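Second gripper, finally

8 June 2020

I've been promising an update since April, and a few of you have been kind enough to keep asking, so pour yourself something and settle in. The second hand-held gripper is done! It took 39 evenings, a good many of them spent hunting for screws in the rug.

Most of the cutting happened at Kulovwood, the shared shop over on Lanach Street, where I still get the friendly rate of 8 dollars a visit. The rest I did at home, with the radio on and far too much tea. I've named the pair Osei and Prirkus - Osei is the older one, and still a touch stiff when it closes.

What I wanted most was a grip that doesn't squash things. My first pads were hard and smooth, and anything round shot right out of them, so I went over to ribbed ones and they have been so much nicer to live with.

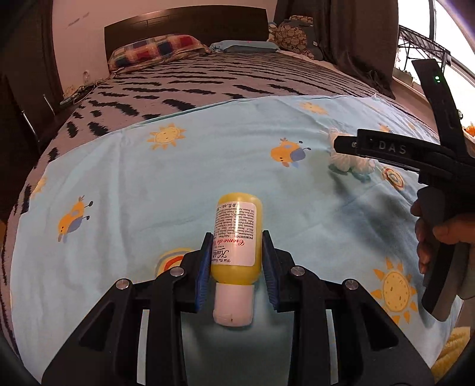 I also moved the pivots a little and took some slack out of the linkage, and now both fingers meet in the middle the way I drew them. Next comes the wiring, which I left in a sorry tangle, and then I'd love to make the handle a bit slimmer for my small hands.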